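Progress note to the Gunia fund, 01/12/2018

Thank you again for your patience with us over the winter stretch. We've been heads down on Plorker, our grasp planner, and I'm happy to say the rewrite is finally in daily use on the arm!

## Where the software stands

- **Planning.** Uter (the motion layer) now replans every 300 ms, and the old habit of stopping dead after a lost frame is gone. It took us far longer than I promised you, I'm afraid.
- **Logging.** We have 3326 replayable runs stored, all of them readable by the new viewer.
- **Perception.** The wrist camera feed now goes straight into Geddes, our object tracker. Floor-level pickups are the focus at the moment, with two bowls and a small printed box set out on the planks. Box edges are still the weak spot, and busy printing makes them worse.

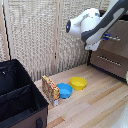

## What comes next

We'd like to run 100 trials per object before March, then freeze the tracker settings. The one thing we still need from you is a yes on the second compute license, whenever you have a moment.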